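多视角模仿学习：把笔插进笔筒，第三视角相机到底有没有用？

提问者：迟到的卡尔曼
发布于 24 Jun 2026
标签：模仿学习 动作分块 相机标定 抓取

在复现一个多视角行为克隆的结果，任务是把桌上的白板笔抓起来放进黑色网状笔筒。单臂，二指夹爪，头部视角加固定机位，桌面上只有笔和笔筒两样任务物体。
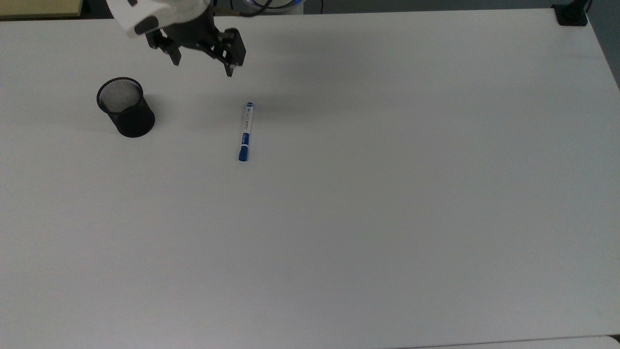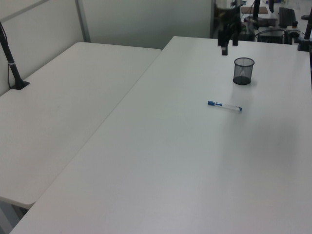
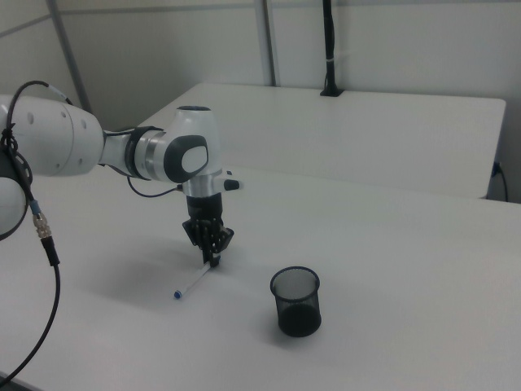
示教数据一共 1,408 条，遥操作采集，笔和笔筒的初始位姿在桌面可达范围内随机。策略是带动作分块的 Transformer，图像编码器各视角独立、不共享权重，特征拼接后送入解码器。动作空间是末端位姿增量加夹爪开合，分块长度 8，推理时做时间集成。代码基于 Plemum 的训练框架改的，数据读取部分用 Clikton 的格式转换脚本。

现象如下。

一、只用头部视角训练，抓取阶段基本正常，插入阶段经常碰筒沿。末端在筒口上方会停住，然后小幅来回摆，最后要么松手掉在外面，要么超时。

二、加入固定视角以后，验证集上的动作误差明显下降，真机上的插入却没有变好，抓取反而变差了。夹爪下降的位置系统性地偏向一侧，偏移方向在同一次开机内是固定的，换一天再测方向可能就变了。

三、训练步数从默认值加到很长，验证误差继续下降，真机表现没有可见变化。

我试过颜色抖动和随机裁剪，效果不大。也试过把固定视角的图像在训练时以一定概率整张置零，抓取恢复了一部分，插入还是不行。

想问三个问题：

1. 验证误差下降而真机变差，是过拟合到固定视角的背景，还是别的原因？
2. 网状笔筒本身半透，深度相机在网面上的读数很乱，所以目前只用 RGB。有没有必要把深度加回来？
3. 论文里说多视角对插入类任务有稳定增益，是不是对标定有隐含要求？文中没写。

补充：评测协议是每个初始位姿组跑 6 次，位姿组用纸模板在桌上对齐，对齐后撤掉模板。推理机和相机不在同一台主机，图像走局域网。

回答一（已采纳）
回答者：Shoshana Kasprzak

先说结论：按现象二的描述，我会优先查时间同步，其次查固定相机的外参漂移，最后才考虑背景过拟合。

关于验证误差。行为克隆的验证误差是在示教分布上逐帧算的，输入是录制好的、已经对齐的图像和状态。真机推理时，两路图像到达策略的时刻不一定相同。如果头部图像延迟一帧、固定视角延迟四五帧，网络看到的是一个训练里从未出现过的组合：两个视角里末端的位置对不上。验证集里没有这种样本，误差当然照常下降。这个问题在单视角下表现为整体滞后，动作分块可以吸收一部分；多视角下表现为视角间矛盾，分块吸收不了。

检查方法很简单。在推理进程里给每一帧打两个时间戳，一个是相机端曝光时刻，一个是送入网络的时刻，跑一整段轨迹，画两路的差值曲线。注意两台主机先做 PTP 或至少 NTP 对时，否则画出来的是时钟差。曲线如果有固定偏置，就在缓冲区里按曝光时刻取最近邻；如果抖动很大，先换成有线直连，再谈算法。

关于偏移方向隔天改变。纯延迟解释不了这一点。延迟造成的偏移与末端运动方向相关，从左边接近和从右边接近，偏的方向应该不同。你可以把测试数据按接近方向分组统计，两组偏移同号就说明还有一个静态量在变。静态量最常见的来源是相机支架。夹在桌沿上的立杆受力后会有很小的转角，相机越高，投影到桌面上的位移越大。建议在桌面边角贴一个标定板或者几个 AprilTag，每次开机后拍一张，和采集首日的角点坐标比对，超过阈值就重新紧固。不做显式标定的端到端策略并不是不依赖外参，它把外参学进了权重里，所以对外参变化的敏感程度可能比显式方法更高。这一条可以回答你的第三问：隐含要求是有的，要求的是训练和测试之间外参一致，具体数值是多少无所谓。

关于插入阶段来回摆。我们组去年在 Shih 平台上做过类似的任务，也遇到过末端在目标上方徘徊。原因是示教者在对准前会停顿，数据里有大量近似零动作的片段，策略在筒口附近的条件分布是双峰的：一部分样本继续停，一部分样本下降。时间集成把新旧分块加权平均，正好把两个峰抹成一个很小的动作。可以做的事：

把末端速度低于阈值且夹爪状态不变的片段降采样，不要全部删掉，全删会让策略学不会减速。

插入阶段关掉时间集成，改为执行完半个分块再重新推理。

检查示教里笔在夹爪中的倾角。抓取后笔通常不是竖直的，倾角由抓取点离重心的距离和接触面决定。如果示教者每次都靠手腕补偿，而手腕姿态又没有进入策略的本体感知输入，策略就只能从图像里猜。你写了动作空间，没有写观测里有没有关节角或末端姿态，请核对。

关于深度。网面笔筒不建议用主动立体深度，孔洞处会返回桌面或筒内壁的值，孔边缘产生飞点。真要用几何信息，可以只估计筒口椭圆，RGB 就够了，拟合出来的中心作为一个低维辅助输入。我更倾向于把它做成辅助损失，训练时预测筒口中心，推理时丢掉这个头。

最后是消融顺序，供参考。先固定权重不动，只修同步，重测；再重新紧固相机并核对角点，重测；然后才重新训练。顺序反过来的话，新权重会把当前的错位一并学进去，后面没法归因。

另外每组 6 次偏少。两个策略的成功率差距如果在一成以内，这个样本量分辨不出来。至少把所有位姿组合并起来给一个置信区间，或者两个策略在同一位姿上交替测试，用配对检验。

评论：

迟到的卡尔曼：对时以后画了曲线，固定视角那一路确实有稳定滞后，头部那一路基本没有。按曝光时刻对齐后，抓取的偏移小了，还剩一点同号的残差。观测里只有末端位置，没有姿态，这是我漏掉的。姿态原始数据都录了，准备补进去重训。

Shoshana Kasprzak：同号残差就去看支架。补姿态时用 6 维连续旋转表示，不要用欧拉角。

回答二
回答者：fluton_user

补充一个图像编码器方面的角度。各视角独立编码再拼接，数据量在千条级别时，网络容易偏向信息量大的那一路。固定视角里能看到的背景很多，桌子、支架、线缆在采集期间几乎不动，编码器可以靠末端在背景中的绝对位置去回归动作，不太需要看笔。这样背景相对相机一有变化就会偏，和你的现象二吻合。

我的做法是对固定视角做两件事：裁到工作区附近，再加几像素的随机平移和小角度旋转。平移幅度按支架可能的漂移量来定，不要太大，太大了插入精度会掉。你说试过随机裁剪没效果，不知道是两个视角同时裁还是只裁一个，如果共用一个随机种子，视角间的相对关系没有被扰动，等于没测到这一项。

整张置零的办法我也用过，概率太高时策略会退化成单视角。可以改成对特征做 dropout，不在像素上做。

另外可以直接测一下依赖程度：推理时把固定视角换成同一条轨迹开头的静止帧，看动作输出变化多大。变化很小说明这一路基本没被用上，变化很大而且末端乱跑，说明依赖过重。这个实验离线就能做，不占真机时间。

Fluton 的数据工具里有现成的视角替换脚本，版本要用 May 之后的，之前的版本在多相机时索引有错位。

评论：

迟到的卡尔曼：两个视角是同一个种子，我改成独立的再试。

回答三
回答者：匿名用户

数据不够吧，我们做插入都是上 4,000 条起步，少于这个数调什么都白费。换个大点的预训练编码器也行。或者把笔筒换成实心的。

评论：

Shoshana Kasprzak：加数据解决不了推理端的同步问题。换笔筒可以当对照实验，但题主要复现的就是这个任务设定。

迟到的卡尔曼：实心筒试过一次，摆动还在，所以应该和网面关系不大。重训结果出来后我在问题下面更新，包括配对测试的原始记录。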